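Dradeo F7 Parallel Gripper with Wrist Camera

Nundgate Equipment > End effectors > Electric, two-finger

Status: in stock, ships Thursday
Sold as: gripper, wrist camera, controller board, cable set
Compatible arms: Fisier 8 series, Murthy bench arms with the round tool flange

Overview

The F7 is an electric two-finger gripper for light bench work. It is built for labs and small shops that need to swap fingers often and want the camera to stay in the same place when they do. The camera bolts to the gripper body, so changing fingers does not disturb its mounting. Calibration still needs a check after any swap that changes finger length, as the tip position in the picture will move.

The controller takes position, speed and force commands over a single serial line. It does not need a separate PC. Force is estimated from motor current and is good enough to tell a firm grip from a light one. Buyers who need measured force at the fingertip should look at the sensor finger set, which is sold separately.

What is in the box

Gripper body with finger mounts fitted
One pair of flat fingers
Wrist camera with bracket and short cable
Controller board in a vented case
Arm cable with strain relief
Hex key and spare finger bolts

Power supply is not included. The flange adapter for Murthy arms is a separate line item and must be ordered with the gripper if needed.

Fingers

Flat fingers are the default and suit blocks, boxes and other parts with parallel sides. They hold poorly on cones and on anything with a rounded edge at the grip line. Padded fingers grip rounded parts better but add thickness, and they will not fit into narrow gaps between parts standing close together. V-groove fingers are meant for rods and should not be used on thin sheet.

Each finger is held by one bolt. Tighten by hand, run a few open and close cycles, then tighten again. A loose finger shows up first as a small twist in the gripped part.

Camera

The camera looks down past the fingers at the work. Auto exposure is on by default. With shiny fixtures or a bright bench lamp, set exposure by hand and move the lamp off to one side before changing anything in software. Glare on a smooth work surface can hide a part edge from a simple edge finder. Matte mats help, but a strongly colored mat will tint the shaded sides of pale parts, so color thresholds set on a bare bench should be set again.

Bench comparison

We ran the F7 against the Fisier G2 on the same arm, with the same camera settings and the same set of shape blocks. Each gripper made 100 picks per block type from a standing start position. Blocks were placed upright by hand.

Grip on straight-sided blocks: no difference worth reporting.
Grip on notched blocks: F7 better when the fingers close across the solid part. Both grippers tip the block if one finger lands on the notch.
Clearance between neighboring blocks: G2 better. Its fingers are thinner at the tip.
Camera view of the tips: F7 better. The G2 bracket sits farther back and its own housing covers part of the near finger.
Finger change: F7 faster. The G2 needs the camera bracket removed first.

For sorting work with well-spaced parts we suggest the F7. For crowded trays we suggest the G2, or the F7 with the narrow finger set.

Maintenance

Wipe the finger mounts with a dry cloth. Inspect the slide every 3000 cycles and add one drop of light oil to each rail. Do not oil the finger faces. If the controller reports a stall with nothing in the grip, check the arm cable for a tight bend at the wrist before opening the gripper body.

Wrist view, shape blocks on the bench

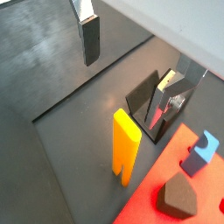 Ordering and returns

State the arm model and finger set when ordering. Unused grippers may be returned in the original box. Fingers that have been fitted are not returnable.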